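Visit report: student manipulation projects, Tretville
Last updated: December 15, 2020
14 shares | 3 comments

The Tretville open afternoon was split between the machine shop and the upstairs reading area, and I spent most of the visit upstairs. The student group there is working on cloth handling. Its project, Nerkudley, collects demonstrations with hand-held grippers and uses them to train an arm policy for folding.

Britta Teuber gave the briefing. The group had 226 usable demonstrations at the time of the visit and a target of 2,000 by the end of the course. Each student logs 36 takes, then swaps to labeling. Takes are rejected for lost tracking or for a regrasp outside the protocol.

Most of the discussion concerned pad geometry. Smooth pads slipped on thin cotton, so the students moved to a ridged pattern and printed it in magenta, a color that segments easily against most fabrics. Pad wear is checked at the start of each session. Henrik Eichhorn showed me the log — a plain spreadsheet with one row per pad.

Patterned cloth is used on purpose. The first model, trained in September on plain towels, lost the corners as soon as a print was introduced. Background objects also stay in view, and the table is not cleared between takes.

I had a turn with the gripper. The trigger is stiff, and closing on one layer of a folded edge takes practice.
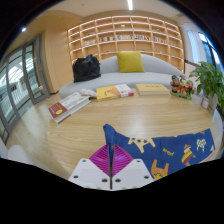

Blue printed cloth, round table. 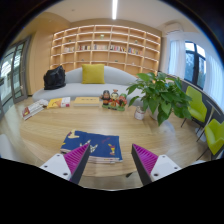
Kaj Vigfúsdóttir objected to the 2,000 target and would sooner see fewer demonstrations spread over more rooms, given that the policy has only been tested at the table where it was trained. A second site at Sodton has been requested.

Contact | Copyright 2020 | Back to top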